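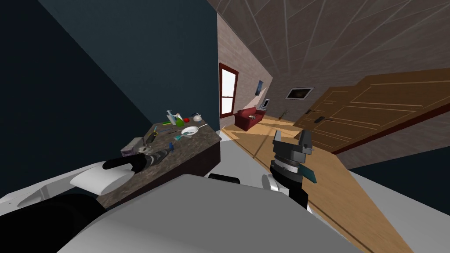
Robots that work in kitchens get their first lessons in kitchens that don't exist, and Memier has built a good many of those. Its two-armed machine, Bokis, has spent far more of its life in simulation than out of it, reaching over counters that can't be scratched for crockery that can't be broken. The rooms are better appointed than my flat. One has a granite worktop, a brick wall beyond it and a red sofa under the window, and at the far end of the counter, past the apple, a small white kettle with a dark knob on its lid. It was the kettle that caused the trouble, or rather a real one that the robot had every reason to think it understood.

The trouble happened in March, at about the hour when most people would want a cup of tea. Bokis had been moved to Urkasetti, a former dental surgery where Memier keeps its physical test kitchen, and had been asked to carry an electric kettle from the sink to its base. It took hold of it nicely. It lifted it nicely. Then, halfway along the counter, it opened its fingers as wide as they would go and dropped the whole thing over the edge.

The water hadn't been boiled. Everybody I spoke to told me this within a minute of sitting down, and one of them told me twice.

Wycliffe Mfaume was standing closest and got most of it down his left trouser leg. He is responsible for safety at Memier, a job he describes as being disliked in advance. He remembers the noise, then the lid going under the fridge, then Bokis carrying on with the rest of its task. It travelled to the kettle's base with nothing in its grip, lowered nothing on to it, and withdrew its arm to the resting position. On the operator's screen a green tick came up.

"I've looked at that tick a lot," he says. "I had it printed. It's over my desk."

He wasn't joking. It's A4, in colour, and somebody has drawn a small puddle under it.

A matter of weight

The easy explanation would be that the gripper slipped, and for an afternoon that was the explanation. Blame went to Lukoševičius, the firm that supplies the hands, which sent a courteous engineer with a case full of spare finger pads. She fitted new ones. The robot dropped the next kettle too, in the same place and with what I'm told was the same air of competence.

By then Aigars Kütt had started reading the logs. Kütt builds the simulated rooms. He is tall and apologetic and talks about them as a landlord might, a bit defensive about the damp. What he found was that the hand hadn't slipped at all. It had been told to let go, and the instruction had come from the safety system.

Every robot of this sort has a limit on how much load its wrist is allowed to feel. Go above it and the software assumes something has gone wrong: the hand has snagged a drawer, or is pulling on a tablecloth, or has got hold of a person. In all of those cases the sensible thing is to release. Memier had written that rule early on, argued over it, tested it, and been rather proud of it. If your sleeve is caught, you want the machine to open its fingers straight away and ask questions later.

A full kettle, though, is a heavy object on the end of a long arm. Kettle and water together came to 2000 grams. Held still, that was within the limit. When the arm sped up to swing round the corner of the sink, the wrist felt the extra pull, decided it had hold of somebody's sleeve, and did the decent thing.

So the fault report, when it was finally written, had to say that the kettle was dropped by the part of the robot put there to prevent accidents. Mfaume wrote that sentence himself. It went through several drafts, he says, and each one was worse.

Always empty

The obvious question is why this had never come up before. Bokis had moved kettles in simulation over and over, on one counter after another, and the success rate was the sort of figure that gets put on a slide. I asked Kütt, who looked out of the window for a while.

The simulated kettles were empty. Each of them weighed 400 grams, because that was the number typed into the first one, and the rest were copied from it. They came in different colours and shapes. The lighting changed from one room to the next, as did the cupboards and the floors, so that the robot wouldn't get too attached to any one kitchen. Someone had taken a great deal of care over the grain of the doors. But there was no water in any of it. Water is slow to compute and sloshes about, and the team had agreed to add it later, in the sense that I have agreed to clear out my loft.

"You look at the picture and you see a kitchen," Kütt says. "You start to trust it like a kitchen. Then you forget that the only things in there are the things we put in."

I sat with him while he ran one of the rooms. It's an odd business, watching through a robot's eyes as its hand comes down over a worktop. You find yourself leaning. I was quite taken with the room beyond the counter, its plank ceiling and the window light on the boards, and had started wondering what it would rent for before I noticed that he was waiting for me to look at the gripper.

He set the kettle to its proper full weight and ran the job again. The arm went out, picked the thing up, swung and let go. The kettle fell without a sound. He reset it, and it was back on the granite as if nothing had been said.

It had taken him less time than making the tea we were drinking. That, I think, is what bothers him.

The fix, and the fix for the fix

The first idea was to raise the limit. Mfaume turned that down before the sentence was over. A wrist that puts up with a heavy kettle will also put up with a fairly hard tug on a human arm, and he had no wish to explain that one to anybody.

The second idea was to stop the hand opening at all when overloaded, and simply freeze. This is better for kettles and a good deal worse for sleeves. There was a demonstration involving a cardigan on a coat hanger, which I was not shown.

What they settled on is duller. Bokis now weighs things. It lifts an object slightly, waits, works out what it has got, and then moves at a speed to suit. If the load on the wrist matches what it expects for that weight, it keeps hold. If there's a pull it can't account for, it still lets go, but it lowers its hand first when there is a surface underneath. And if it ends a job with nothing between its fingers, it's no longer allowed to award itself a tick.

All of this makes it slower. The kettle run takes 25 seconds, and you feel every one of them. It has the manner of someone carrying a birthday cake past a dog.

The rooms have changed as well. Kütt's team went back through their stock of household objects – 3000 of them, if you include the spoons – and gave each one a range of weights in place of a single figure. Bottles may now be full, half full or empty. So may kettles. The robot isn't told which. In the first week its success rate fell so far that a manager came down to ask whether something was broken, and had to be told that this was it working.

There is still no water. They're adding it later.

Mfaume, meanwhile, has started a list of other things that everyone at Memier knows about kitchens and may not have mentioned to the robot. Handles get greasy. Lids aren't always on. Carrier bags split, people reach across, and a tea towel left on a hob is a different proposition from a tea towel left on a chair. The list is pinned up beside the tick, and staff are invited to contribute. The latest entry, in green biro, says "cats".

I asked whether he would let Bokis make him a cup of tea. He thought it over more seriously than I'd meant it.

"It could carry the kettle," he said. "I'd stand on the other side."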